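Which emoji do you use for fruit that has no emoji?
17 replies · 5 shares

zesen_kobe
Okay, I love this stuff and need other people to love it with me. My family chat has been arguing since Thursday over what to send for fruit that isn't on the keyboard. My aunt uses the melon for everything. Everything! What do you all do?

StavrosM
Tangerine plus a color square. Orange square for persimmon, purple for fig. Works great once your friends learn the code.

jocelyn_seb
Stavros, I adore you, but no one is learning the code. I just type the word and put a sparkle after it — done.

StavrosM
My group learned it in a week! We have 7 combos now and a pinned list.

nurton77
A pinned list kind of proves her point, though. Also, the tangerine looks different on my old phone and my work laptop. On one it could pass for a peach.

jocelyn_seb
Yes!! That's my whole problem with combos. You send a cute little puzzle and the other person gets a peach and a square.

zesen_kobe
I kind of like the puzzle part. Half the fun is my cousin guessing wrong.
3 likes

J_Aerts
Has anyone here tried writing a proposal for a new one? I started one in February and got 300 words in before I got stuck on whether it would be readable at tiny sizes. Still want to finish it.

wimton_jo
Please finish it, I'd read every draft! My vote is for drawing the inside and skipping the whole fruit, since a round yellow thing at that size could be a lemon or a grapefruit or a ball. A peeled pomelo segment has much more going for it: you get the crescent shape, the pinkish-red flesh and that thin white membrane over it. Squint at this one and tell me it wouldn't work next to the watermelon slice.
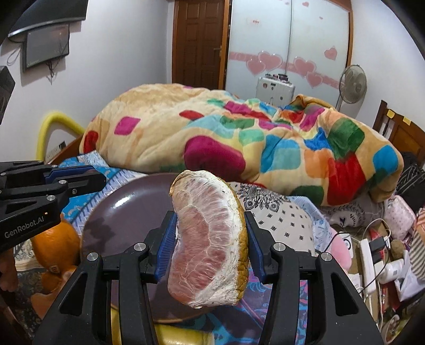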